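Paper Folding for Small Hands, session 2 handout
Notes: Anjana Miah. Bring these back in May, we use them again.

What you need
Orange sheets from the Sudine pack, 15 cm, one each plus spare. A flat table, cleared. Bone folder if you have one, back of a spoon if not. No glue this time. No scissors either.

Paper weight. The Sudine sheets are 80 gram, same as ordinary copy paper, so they take a crease and keep it. The Pilkington ones are thicker and crack along the color side if you fold twice in the same spot. Fine for covers. Don't mix them in one model.

Words we use
Valley = fold toward you. Mountain = fold away. Flap = any bit that lifts. Raw edge = edge of the sheet, no fold in it. Closed edge = a fold. If somebody is lost, ask them where the closed edge is before anything else.
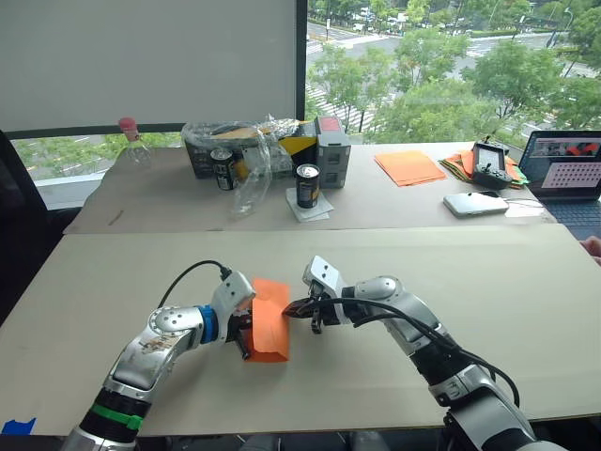

Holding the sheet up off the table is for checking, and you do it with both sides supported. One side only and it swings open and you lose your line. For the tall rectangle with the flap along the top edge, take it by the left and right sides, as with the orange one, and look at whether the flap sits level all the way across. If it runs downhill, back to the table, open it, redo that one fold. Don't squash the old crease and hope.

Keep the spare sheets in a flat stack, well back from where you work. Drinks back there too, caps on. Last term we lost 26 sheets to one cup of tea.

Soft versus stiff
This is the bit people asked about after session 1. Same folds, differnt material. Try a napkin or a square of cotton after the paper one and write down what changes. Brastix do a stiffened cotton that's halfway between, we may get some if the budget allows.

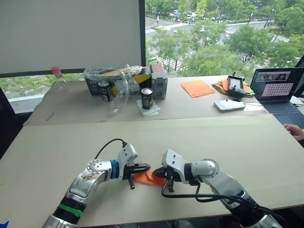 Cloth has no memory to speak of. You can press it and it still relaxes as soon as it's lifted, and anything held only at its ends will sag in the middle. The orange piece does it, folded and held at each end, and what you get between is a shallow twisted band. So for cloth: fold flat, stay flat, slide a card under to move it. Lift only when the shape no longer matters.

Quick table for your notes, fill in yourselves
Paper: crease sharp / medium / none
Napkin: crease sharp / medium / none
Cotton: crease sharp / medium / none

Table check before you start
Run your palm over the whole surface. Crumbs, tape ends, grit, dried glue, all of it prints through thin paper when you press. Marks that don't come off, work to one side of them.

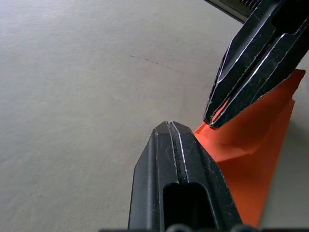 Fig. 3. Tabletop with a thin broken line across it.

Pinching
Thumb and first finger, tips only. Tips meet on the crease, not above it. Start in the middle of the fold and go out to one end, then middle again and out to the other. Going end to end pushes any error along and it all shows up in the last corner. Light pass first, hard pass second. Two passes is enough, more than that and the color starts to rub off.
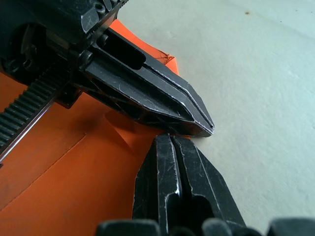
With the hard pass, turn the model over and do the back too. Then let go and leave it a moment. If it springs open more than a finger's width it wants pressing again, probably where the layers are thickest.

Homework
Fold one tall rectangle in paper, one in anything soft. Label both. The Mulus booklet has the diagram, page 26, ignore the arrow on step 2, it points the wrong way. Bring the failures as well pleas, we'll unfold them and see where they went off.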